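Last updated Wednesday, January 16, 2019

# Keren Haulage: questions we get asked

Most of these come in by phone, usually while one of us is halfway under a trailer. Please read them first.

**What do you cart?**

Grain, fertiliser, stockfeed, and palletised freight if it's going our way. We don't do fuel, livestock or furniture. We did furniture once. It was a piano, and we don't discuss it.

**Are you a big outfit?**

We have 8 prime movers and 23 trailers, which sounds like poor arithmetic until you learn how long a trailer can sit in a paddock waiting for someone to find the auger. If you have one of ours, we'd like it back.

**Who do I talk to about a quote?**

Szabolcs Mészáros. He has heard every pronunciation and will answer to most of them. Email gets a written price by the next working day. A phone call gets a price straight away, along with his views on the state of the highway.

**Is there a minimum charge?**

Yes, $300 plus GST. That covers the truck leaving the yard and coming home again. If your job is smaller than that, try your brother-in-law and his ute.

**How long do I have to load or unload?**

The first hour at each end is included. After that we charge waiting time in quarter-hour blocks. Drivers write down when they arrive and when they leave, and they are fussier about it than you'd think.

**Can I track my load?**

Sort of. The trucks are fitted with Itix units, and we can send you a link that shows where yours is. In the hills it may show the truck parked in a dam. Give it ten minutes before you ring us.

**Why do the trucks have names?**

It started with Kong, the first one, bought second-hand with the name already painted on the bonnet. The next was smaller and scrappier, so the drivers called her Gamier, and by then it was too late to stop. You can ask for a particular truck. We'll write it down. 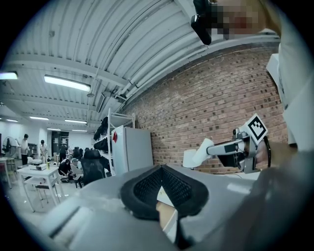
**Do you work through harvest?**

Seven days, weather and fire bans permitting. December is the worst month to ring with a surprise, so book early if you can. Regulars get first go at the roster, then it's whoever asked first — and yes, we keep the emails.

**What if it's too wet to get in?**

The driver decides. If he says the track won't hold a loaded truck, it won't, however well it held your dad's Bedford. Call before 4 in the afternoon to move a booking to another day and there's no charge.

**Is my freight insured?**

Our carrier's policy has limits and exclusions, all set out in the terms that come with your quote. For anything valuable, arrange your own transit cover as well.

**Are you hiring?**

Usually. You'll need an MC licence, a clean-ish record and the ability to reverse a B-double without an audience making you nervous. There will be an audience. Send your details to the office and put "driver" in the subject line.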